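Chapter 7
Counting, Checking and Certifying the Vote

When the polls close, no one has yet been elected. The figures read out on election night are provisional, and in most systems they have no legal force at all. A candidate takes office on the strength of a certified result, and certification comes at the end of a process that may last several weeks. This chapter follows that process from the sealed ballot box to the signed declaration.
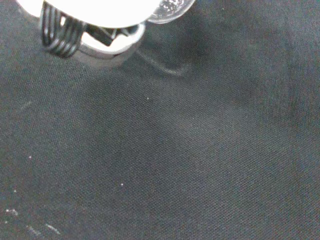 7.1 From the polling place to the count

Each polling place closes its own books first. The presiding officer records how many ballot papers were received, how many were issued, how many were spoiled and replaced, and how many are left over. These figures go on a form known as the ballot paper account. The boxes are then sealed and taken to the counting centre with the account.

At the centre, the first task is verification. Staff open each box and count the papers in it without looking at how the votes were cast. The total is compared with the account. If a box should hold 872 papers and holds 871, the difference is noted and the box is counted again. Small differences are common and usually come from a voter who took a paper away. Only after verification are the papers sorted by candidate.

7.2 The canvass

The canvass is the formal adding-up of results from every polling place in the district. It also settles the papers set aside during the count, including postal votes with a missing signature and papers on which the mark is unclear.
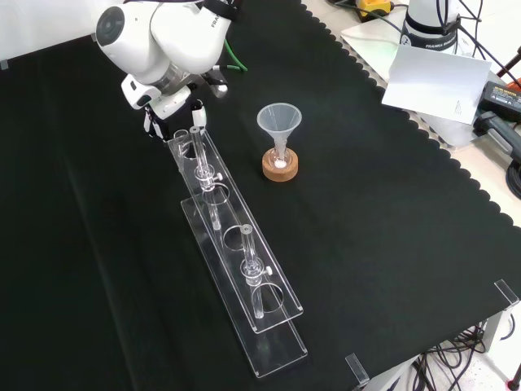 Rules on unclear marks differ. Some electoral codes accept any mark that shows what the voter meant, while others accept only a cross inside the box. The same paper can therefore be valid in one district and void in the next.

Consider the council election in Ludholm. After the canvass Tuva Hellström had 2472 votes, and her nearest rival had 2412. The margin was 60. Local law allowed a recount on request where the margin was under 500, and the rival asked for one in writing before the deadline. The recount moved four votes and left the order of candidates as it was. The board certified the result the next morning.

7.3 Who certifies, and can they refuse?

In most systems the certifying officer's duty is described as ministerial. This means the officer must sign once the required steps have been completed, whatever he or she thinks of the outcome. Complaints about how the election was run go to a court, which has powers to hear witnesses and order papers to be produced.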